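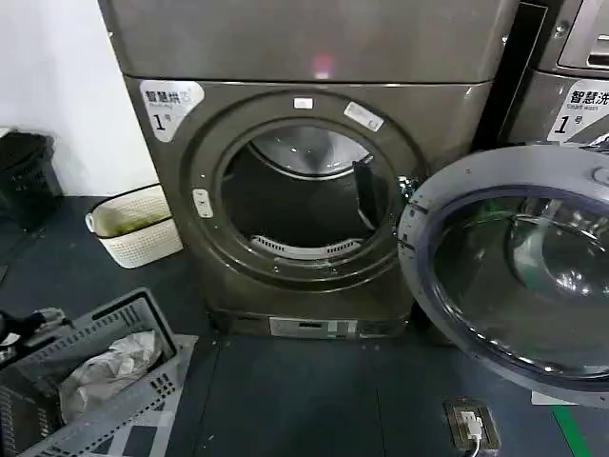

## 4.3 Teaching the drum opening to the perception module

This section explains how to register a front-loading dryer in Cliltley so that the planner can find the drum opening before any reach is attempted. Complete section 4.2 (head camera calibration) first.

1. Open the Stations tab and select **Add appliance**. Enter the number shown on the machine's sticker. Dryer 1 and washer 1 carry the same numeral, so the type field must also be filled in.
2. Select **Fit ring** and mark four points on the raised rim of the door ring. Do not mark points on the drum wall; its polished steel gives unreliable depth values.
3. Set the approach distance to 300 mm and the rim clearance to 100 mm.
4. Draw a keep-out zone over the lint filter at the bottom of the opening.
5. Add a second keep-out zone for any neighbouring door that stands open. The planner treats a glass porthole as free space unless a zone is drawn.
6. Select **Check plan**. The planner tests 2000 sample paths and lists those rejected.

> **Caution:** Floor outlets and their cables are not detected. Mark them by hand on the base map before wheeled motion is enabled.

**Note:** Baskets are stored as movable objects and are located again at the start of each task. They should not be added to the base map.

Changes to default clearances require approval from Rekha Tyagi, Tovico software group.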